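May 1, 2021

Up before six again because I couldn't stop thinking about the training run. It finished in the night! Gisela Palma had left the numbers on the shared page with a row of exclamation marks, and I read them standing in the kitchen with my coat half on.

The short version is that the policy trained on hand-held gripper demonstrations, with no robot arm anywhere in the recording, did 114 good folds out of the test set once we put it on the arm at Skostthorpe. In December we were pleased with 15. Same arm, same fingers, same rather fussy controller. What has changed is where the demonstrations come from: 656 of them now, all made by people walking about in real bedrooms with the tool in their hand.

I went through the bedroom recordings again over breakfast, mostly for the sheer pleasure of it. Striped mattress topper, dark cloth folded into a thick rectangle, the bolster up against the wall, bags heaped at the side – so much more going on than on our bare bench at Ludmont. I'm convinced the clutter is doing us good.

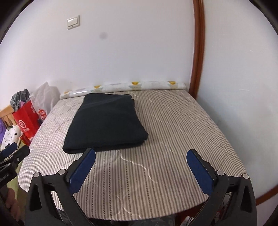
Gisela wrote back that I should calm down until we had split the results by room, as a policy that has merely learned one sort of bed would give us the same lovely total. She's right, of course, and I've started the split. It takes about 3 hours on the old machine.

Other things. The Dirketach timing fix is in, so finger width and video should line up properly. Must ask Hämmerli whether the spare pads can come sooner. I want to try holding out every room with a patterned cover and training on the rest – if the folds survive that, I shall be unbearable for a week.

Split still running at ten. Going to bed with the laptop on the chair.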